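Ticket #467
Subject: Soap keeps sticking to the dish, and the board underneath is getting slimy
Product: Durmont soap dish, yellow, slotted
Opened by: Octavio Yáñez
Opened: 6 Sep 2020
Status: Open, waiting on customer care

Hi there! I've had the yellow dish for a few weeks now and I like it a lot (the color is great, my wife rolled her eyes, I don't care), but I'm having trouble with the soap gluing itself to the bottom. I use a Pundari bar, the lilac one shaped like a peanut. It's narrow in the middle and fat at both ends, so you'd think it would sit up nicely and dry off. Nope! By morning the flat side has gone soft and I have to peel it loose, and there's a purple smear down in the slots.

Your help page says to check three things first, so I went through them.

1. Is the dish level? Yes. I put a marble in it and the marble stayed put.

2. Are the slots clear? They weren't, to be fair. I soaked the dish in hot water and ran an old toothbrush along every slot. They were clear when I put the bar back and gummed up again 5 days later.

3. Is the surface under the dish flat and clean? I wiped everything down and looked it over before setting anything back on it. 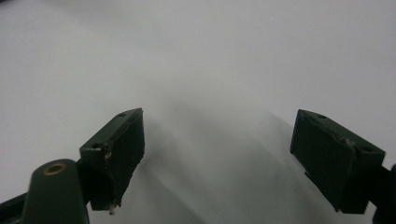
So I don't think the surface is to blame, unless plain flat stuff is bad for drainage. Which maybe it is? The slots let the water through fine, but then where does it go? If the dish is sitting right down on something flat, I'm guessing the water just stays under there and the soap sits over a little puddle all night.

Next I tried the clear plastic container that I normally keep my Brollon nail brush in. It's a bit bigger than the dish. I left the soap in that overnight and it was far worse (no slots at all, so no surprise). Back to the yellow one.

Then I set it all out on the white foam board to work out an arrangement that might fit by the sink. I was thinking dish and container side by side, with the dish for the soap and the container for the brush, and the bar parked somewhere else for the first hour after a shower.

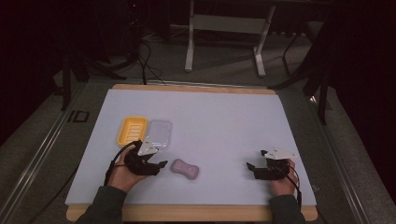 Yellow dish and clear container next to each other, lilac bar below them on the board.

Things I've tried since, in case it saves you asking:

- Turning the bar over every evening. Helps a little, but I forget.
- Standing the bar on its side. Falls over.
- Two rubber bands around the dish, so the bar rests on those. Best result so far! It came away with no peeling at all. It looks silly though, and the bands slide toward the middle.
- A different soap, a plain square Pitkänen one. It stuck too, only slower, so I don't believe it's just the Pundari.

My questions for you: do you sell little feet or a drip tray that fits this dish? And is it okay to trim the rim at one corner so the water can run out, or will that crack the plastic? I'd rather ask before I go at it with a knife.

I still have the receipt from December if you need it, but I'm not after a refund. I'd just like to stop scraping purple goo out of the slots before work.

Thanks a lot,
Octavio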